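Home | Kitchen | Workshop | Garden | Search

Getting Stubborn Drawers to Glide Again

14 comments | Share | Save

I love fixing a drawer. It takes so little time, you hardly need any tools, and then every single morning you reach for a spoon and it just slides! We moved into our place on Lapointe in May and the kitchen had a whole wall of sticky old wooden drawers, so I've had plenty of practice.

Start by taking the drawer all the way out and emptying it onto a towel. Turn it over and look at the bottom edges. Shiny spots are where the wood has been rubbing, and those are the only places you need to touch.

Vacuum the opening first, right into the back corners. I found crumbs, a pencil stub and 2 birthday candles in one of ours, and that drawer closed fine as soon as they were gone (best repair ever).

If it still drags, rub a plain white candle along the runners and the shiny edges. Press hard, go back and forth a good 12 times, then slide the drawer in and out to spread the wax. Bar soap works too, but it gets gummy in damp weather and I've gone off it. Please don't use cooking oil. It soaks in, swells the wood and smells awful by August.

Still tight? Wrap medium sandpaper around a block and take a little off the shiny spots, trying the drawer as you go. Wax it again afterward, because fresh bare wood grabs.

Metal slides want different treatment. Wipe them down with a rag and a drop of dish soap, dry them well, and check the screws at the front and back. A loose screw head sticks up just enough to catch. If a screw spins without biting, pull it, push 2 toothpicks dipped in wood glue into the hole, snap them off flush and let it sit overnight. It'll hold beautifully!

Wobbly bottoms are easy as well. Run a thin line of glue along the groove underneath, set a heavy cookbook inside and leave it alone until morning.

Related
Waxing a cutting board the easy way
Quiet hinges for noisy cabinets
Sorting the junk drawer before guests come

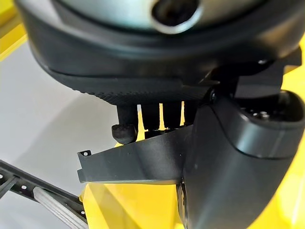 One more thing on those metal slides: before you buy new ones, measure the old pair with the drawer out, and measure the gap at each side too. I skipped the gap once and had to go back to the store, and I was so annoyed with myself in the parking lot.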